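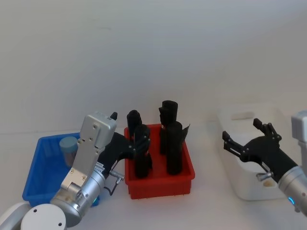
*Coloured bins on a white table. The small jar is in the blue one.*

# Setting up a stock labelling scheme for a small parts store

This page covers location codes, item codes and reorder cards for a store of up to 2,000 lines. It assumes one room, fixed shelving and no barcode scanner. Scanner users should read the Zitach import notes first, as the field lengths differ.

## 1. Fix the location codes

Give every storage position a code before any item is labelled. The code has three parts:

- bay: one letter, A to Z, leaving out I and O
- shelf: one digit, counted from the floor upwards
- position: two digits, counted from the left

The fourth position on the second shelf of bay C is therefore `C2-04`. Always write the leading zero. Without it, a spreadsheet will sort position 11 ahead of position 2.

Count shelves from the floor. If a shelf is added at the top later, the existing codes still hold.

## 2. Choose item codes

Item codes must not contain the location. Items move, and a code that has to change when they do is of little use. Use a plain serial number starting at 1,000, so that every code has four digits. Do not reuse the number of a discontinued item.

Supplier part numbers go in their own column. Nadovell and Szekeres both print theirs with spaces, and Szekeres sometimes drops the spaces on its invoices. Store them without spaces and strip the spaces from anything typed into the search box.

## 3. Colour

Colour can show a class of stock at a glance, but it should never be the only marker. Some staff will not tell red from green, and replacement bins are not always sold in the same shade. Print the class letter on the label as well:

| Class | Meaning |
|---|---|
| S | Stocked, reordered by card |
| R | Reserved for a job |
| Q | Awaiting inspection |

Keep to three classes if you can. A fourth tends to become a general heap.

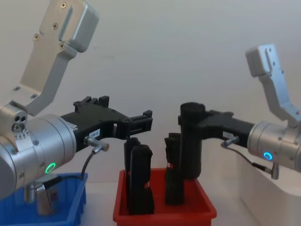 Class Q needs a time limit. Write the month of arrival on the label (November, not 11) and clear anything older than the previous month at the next stock check.

## 4. Print the labels

1. Export the item list as CSV, with the columns in this order: item code, description, location, class.
2. Open the label template and set the text to 11 point. Descriptions longer than two lines should be shortened in the list, not on the template.
3. Print one sheet on plain paper and hold it against a blank label sheet to check the alignment.
4. Print the rest in batches of 200. Larger batches drift on most office printers.

Tekia sheets have a slightly wider left margin - add it in the template, as the printer driver ignores the setting on reprints.

## 5. Reorder cards

Put one card in each class S bin, at the reorder level. For loose items, bag the reserve quantity and tape the card to the bag. When the bag is opened, the card goes in the tray by the door.

The reorder level is weekly use multiplied by lead time in weeks, plus one week of use. Round up to the supplier's pack size.

Card layout by Glenys Ellwood. The older two-sided version still works but has no box for the class letter.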